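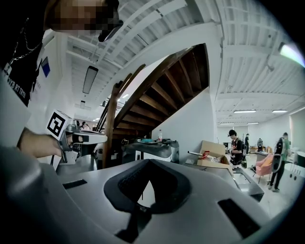

What is the best way to clean the underside of open wooden stairs?
Use a dry brush first, then a cloth wrung out in warm water with a drop of washing-up liquid, and dry each tread as you go.

stondska
June 2019
We moved in last month and the stairs are dark brown wood with white painted sides. You see the back of them from the main room, so the dust shows. I did the bottom 3 with a spray polish and now they look patchy next to the rest. Do I have to take the polish off before I do the others? I don't want to mark the white paint either.

Rivel
Wipe the polished ones with white spirit on a rag, windows open, and keep it off the paint. Leave them overnight. After that go over the whole lot with the damp cloth, top to bottom, so the drips don't land on what you have cleaned. I run low-tack tape down the white side first. Ours takes me an hour and I do it every May. For the corners where the tread meets the side, an old toothbrush is fine.

Skiltilton
just hoover it with the brush end

Egger
Agree with Rivel on the tape, but try the white spirit on a small patch first. If the wood is waxed it will lift the wax as well and you'll have to wax those three again. Varnished wood should be all right. Same damp cloth does the handrail, which gets greasier than the treads.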